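Teleoperation Demonstrator, Retail Handling Tasks

Velleo – Data Operations
Posted May 14, 2025
Contract, on site, 3 months with possible extension
Reference: 1747

Velleo is hiring demonstrators for the Prondeck program. Demonstrators operate a robot arm through tabletop tasks, either by remote control from a leader arm or by moving the arm directly by hand. The recorded motions are used to train manipulation policies. No robotics background is required. Steady hands, patience with repetition and accurate record keeping are.

The work

A shift consists of task blocks. Each block has a written task card, a starting layout and a stated end condition. You set up the layout, run the demonstration, mark it as accepted or rejected in Hemmin (our logging tool), reset and repeat. A full-time demonstrator is expected to deliver 800 accepted demonstrations over the contract. Rejected attempts are not held against you if they are labeled correctly. Mislabeled attempts are.

The current task set covers small retail fixtures and flat goods: placing printed items into display slots, removing them, moving them between tiers and shifting a stand on a counter without tipping it. Clear acrylic fixtures make up a large part of the set. Panel edges are hard to judge in the wrist view, particularly where one panel overlaps another, and operators need to learn to approach slowly and correct early.
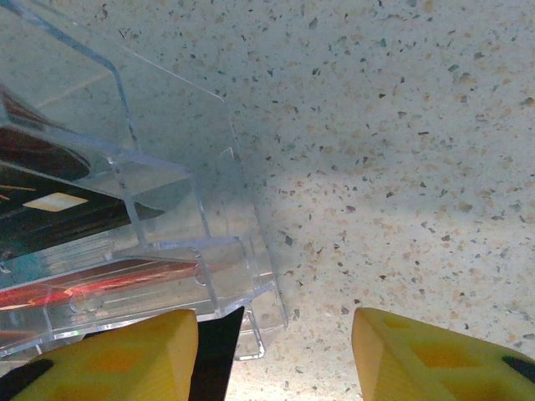 Approach speed, grasp point and release height are specified on the task card. Where the card leaves a choice open, vary it between attempts. Do not settle into one path because it is comfortable. Pauses longer than a few seconds should be avoided once recording has started; if you lose track of the fixture, stop the attempt and log it as rejected with the code for operator hesitation.

Most blocks are run by remote control. In these you work from the wrist view and one overhead view, seated, with no direct line of sight to the counter. Hand-guided blocks are run standing, with the arm in low-force mode. Expect to switch between the two modes during a shift.

Requirements

– Age 18 or over and authorized to work in the United States
– Normal or corrected vision, including depth perception; a short screening is part of the interview
– Able to sit or stand at a station for up to two hours between breaks
– Able to follow written procedures in English and write short, factual notes
– Comfortable repeating one task for a full block

Useful but not required

– Experience with assembly, inspection, dental or laboratory bench work, sewing, model building or similar close manual work
– Prior use of a leader arm, haptic device or motion controller
– Retail merchandising experience

Training and schedule

New demonstrators complete 48 hours of paid training. The first part is done on Pondent, our practice simulator, and the rest at a live station with a lead operator. You must pass a check on emergency stop procedure before operating any arm alone. Shifts are six hours, morning or afternoon. Part-time applicants may request a reduced schedule; the demonstration target is adjusted to match.

Pay is hourly and does not depend on the number of accepted demonstrations. The rate is given in writing before the interview.

Recordings and privacy

Station cameras record the work surface, the arm and at times the operator's hands. Audio is not recorded. You will be asked to sign a data release before training begins. Please read it in full.

How to apply

Send a resume and a note of no more than one page describing any close manual work you have done, paid or unpaid. State your preferred shift and put the reference number in the subject line. Applicants selected for interview will do a trial session by remote control, for which they are paid at the training rate. A second intake is planned for November, and applications received after the current positions are filled will be held for it unless you ask us to delete them.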